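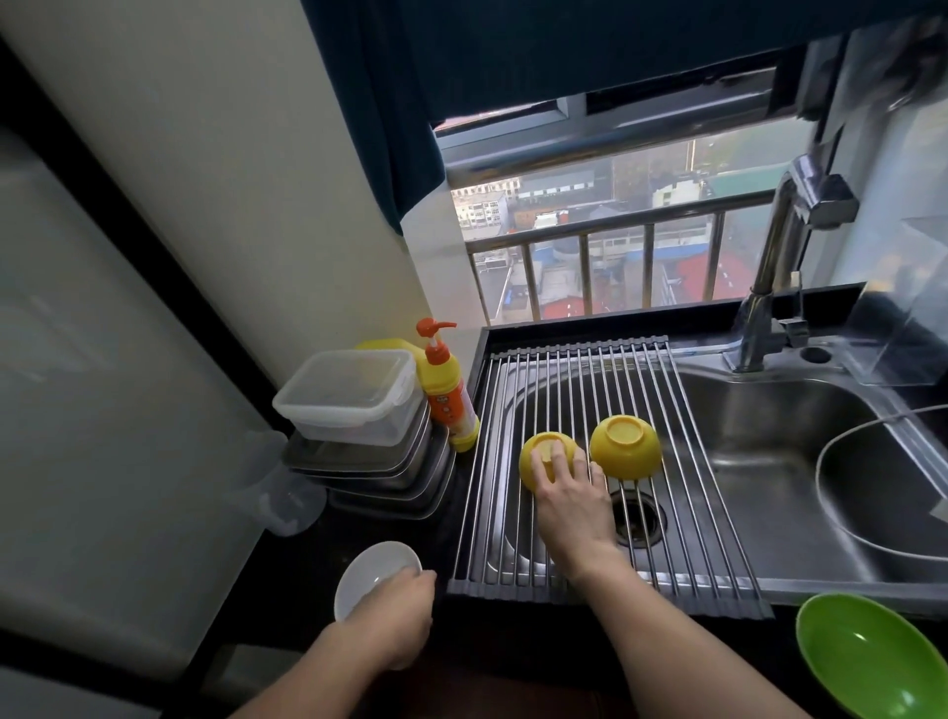 Krystyna says a bowl should never be dried with a towel, only turned over and left alone, and tonight I am completely on her side. She told me this on the phone while I was up to my elbows in suds, and then she told me again in case the water had been too loud the first time. "Air does it for free, Urszula." Fine! Air can have the job.

7th April, and I have to write down that I love the roll-up rack. I held out against it for ages (I had that big plastic thing on the counter, the one with the tray underneath that went slimy if you looked away for a weekend) and now it's in the basement and I have my counter back. The new one just lies over the left side of the sink, the drips go straight down, and when I'm done I roll it up like a placemat and shove it in the drawer with the foil. I've rolled and unrolled it tonight more than I needed to, just for the fun of it.

The yellow bowls went on upside down, next to each other, and they looked so cheerful sitting there on the steel. They're the soup ones from Renata. She gave them to me in December and I saved them for company until I realized that I'm the one who eats soup here! So now they're for every day. Tonight it was barley and mushroom, with too much dill, and I had seconds. The small white bowl was for the sour cream. Lech scraped it out with a piece of bread, so it was halfway washed already.

I do them in this order now: glasses, bowls, spoons, and the big pan dead last, all on its own in the right side. It had onions stuck to it and I let it soak through an entire radio program about lighthouses. I've stopped fighting with pans. Hot water, a squirt of soap, walk away, come back, and it practically wipes itself. I used to scrub that thing until my wrist hurt.

Also the pull-out faucet! I still get a kick out of it. I rinsed down both sides of the sink and got the corners at the back where the bits of carrot like to hide, and only splashed my sweater a little.

Things to do tomorrow: dish soap (get the big refill, it was on sale at Kozłowski last week), barley, a new sponge, call Zbigniew back about the shelf. He wants 40 for putting it up and I think that's fair if he brings his own drill. I'd like it to the left of the window, low enough that I can reach the soup bowls without the stool.

It's almost eleven and Lech is asleep with his book on his chest. I'm leaving the bowls where they are until morning, Krystyna's orders, and there's enough soup left for lunch.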